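**Collecting picking examples: notes for the second lab block**

Reader: Ottilie Rainer. Read these before your first shift at the bin.

An *example* is one complete attempt at a pick. It starts with the arm parked over the bin and ends when the arm has parked again. Anything shorter gets thrown out by the import script, so don't stop a recording early to save time.

**Working in pairs**

You work in groups of 2. One person drives the arm, the other keeps the log. Swap after every 10 examples, as tired drivers get sloppy and the model will copy them.

**Before each run**

- Put 6 or more items in the bin. Mix hard and soft ones: boxes, toys, cloth, plastic packaging.
- Let things lie how they fall. Items on their sides or against a wall are worth having.
- Check that the clamp is tight.
- Type the item names into Botumov with the spelling from the class list. "Grey cloth" and "gray cloth" become two labels.

**Failed picks**

Keep them. Mark the outcome as *miss*, *drop* or *wrong item*. Last year Rizal Manurung trained one model on clean picks only, and it kept closing on air because it had never seen a miss. With the misses put back in, it learned to try again from a new angle.

**What makes a poor example**

Long pauses, bumping the walls, and changing your mind halfway to an item. If you change targets, finish the attempt and log it as *wrong item*.

Logs are due in May. Fulvio Fontana will mark them for labelling errors first, then for coverage of item types and positions.

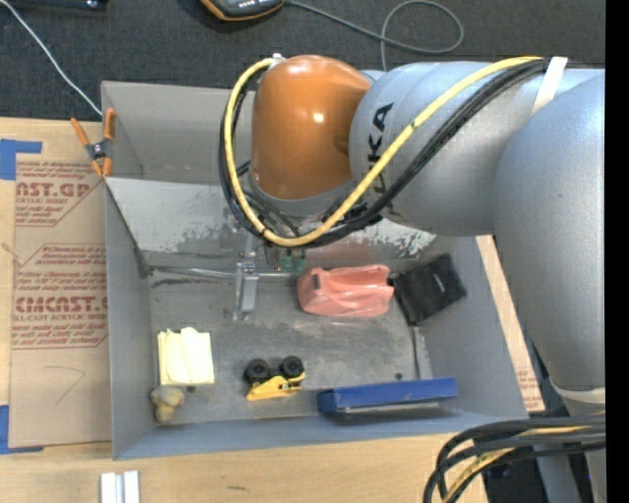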